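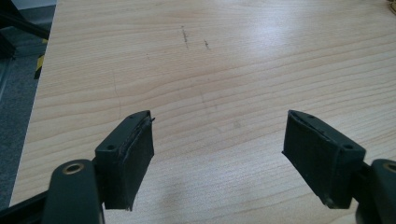 Re: [onero-list] Sandoval live set, is the tape worth it?

Jul 9, 2024

> I keep seeing the Sandoval live tape from Ikorham come up here and I can't
> decide. I already have the studio record and I like it a lot. Is the tape
> different enough to bother with? And did Futport ever press more of them?

Oh, please get it! I put the studio record on most mornings and I still think the tape is the one I'd save from a fire. The songs are slower, and the second side opens with a long organ part that isn't on the record at all — I had to stop doing the dishes the first time I heard it.

As for copies, Futport made 600 in January and the last I heard they had 20 left at the shop in Ikorham, so I wouldn't wait for another run. They're good about mailing them out, and they wrapped mine so well it took me half the evening to get in.

One small warning, the crowd is loud for the first 2 songs (somebody near the microphone is having a wonderful night), but it settles down after that and you get the whole room singing on the last chorus, which gets me every time.

If you do order one, tell us what you think of the closing song. I've played it for my sister 5 times now and she still likes the record version better, so I could use some company on this.

Warmly, from a longtime Onero listener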